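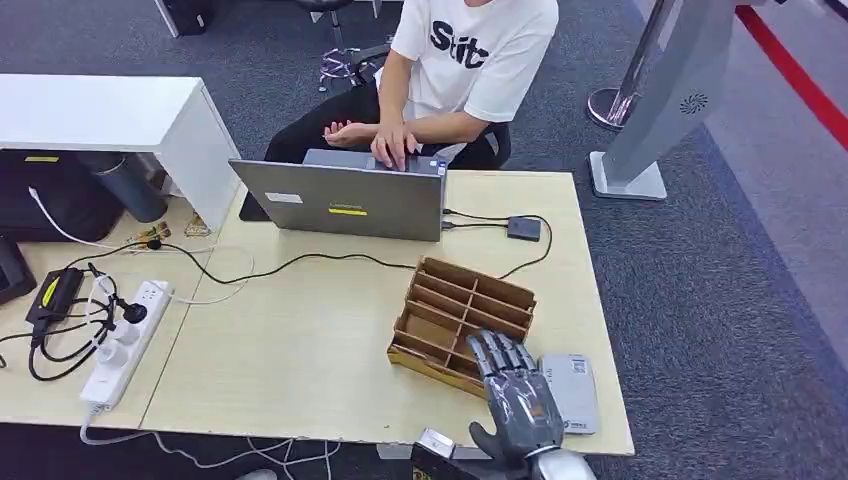
I have 536 games in my library and I've finished 44 of them. I know this because the launcher now shows me a little completion bar every time I log in, like a gym that texts you. Thanks, launcher.

So you'd think I'd be the last person to complain when a game gets delayed. I have plenty to play! But the Skudirmont expansion slipping again has put me in a mood, and it has nothing to do with the wait itself. It's the roadmap. Serville put out that gorgeous chart back in November, with the mountains and the little flags on it, and every flag had a month under it. People booked time off work around those flags. My friend Ketsara Ruangrit got her whole guild to hold off on starting new characters until the Baria region opened up, and now they're all sitting at the level cap, fishing.

I don't blame the people making the thing. Games are hard to build and bugs show up when they feel like it. What I blame is the habit of announcing a date before anyone could possibly know it, then swapping it for "soon" in a forum post late at night (page three of the patch notes thread, if you were looking for it). If you don't know, say you don't know. I would have bought it anyway, and that's probably the embarrassing part.

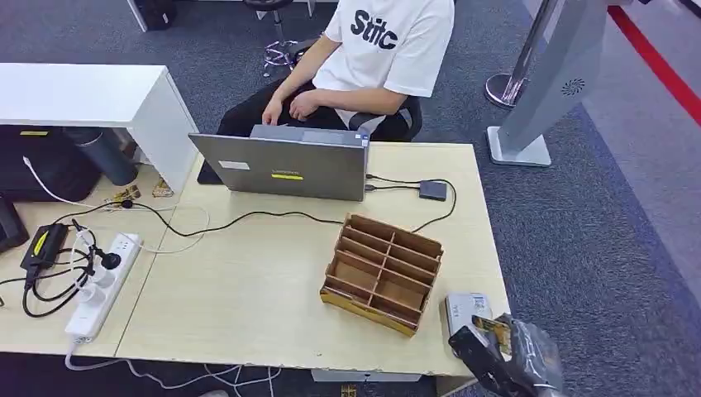

A laptop open on the desk, with a small dark gray device cabled up next to it.

Compare that with Heinonen, the tiny survival game I won't shut up about. No roadmap at all. The developer posts when a patch is done, you download it, and there's a new lake or the wolves are smarter. I've put 228 hours into it and have never once been mad at a calendar.

Selim Kurtuluş, who I play with most weekends, thinks I'm being unfair. He says big studios have shareholders and ad slots to fill, and a small one can just wing it. Sure. But a studio that size could also put a season on the chart and leave the month off — it's one line of text.

Anyway, the wolves got me again last night, so I'm going back in.

1120 shares | 44 comments
Last updated: 14 March 2018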